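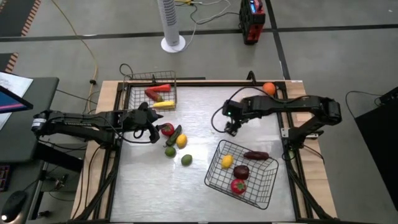

Automation at the Brellex sorting hall

The Brellex sorting hall is a produce handling workplace in the town of Matheson, where fruit and vegetables are graded and put into baskets for greengrocers and school kitchens. It employs 84 people, many of whom have spent most of their working lives there, and it is best known locally for the slow and rather careful way in which it has brought robot arms into its daily work.

Background

For 17 years all the sorting was done by hand, at long benches, and new starters learned by standing beside somebody older. The first pair of arms arrived in October, together with a control program called Cidard, and went into a side room where mixed baskets could be tried out with artificial produce before any real tomato was put at risk. Practice work of this kind still goes on. Lemons, limes, peppers and cucumbers all ask something a little different of a gripper, and a basket set down at an angle is a harder matter than one set square to the table.

Changes for the staff

The arms were meant for the plainest and most tiring part of the job, the reaching and lifting, and sorters who used to go home with sore shoulders were naturally the first to take an interest. Several have since trained as table minders, a post that did not exist before - they set out the produce, watch the arms at work, stop them when need be and write up what went wrong. Irén Sárközi, a sorter of long standing, wrote most of the handbook they use, and it is full of the sort of homely advice one would hope for.

Not everyone has been won over. Some sorters miss the talk across the benches, which is harder to keep up when one's eyes are on a table, and there was a long and at times heated discussion over whether minders should be paid at the higher grade. It was settled in their favour. Bruised or doubtful fruit is still judged by hand.

See also

Nellex packing works
Basket grading
Table minder

Last revised 28 April 2025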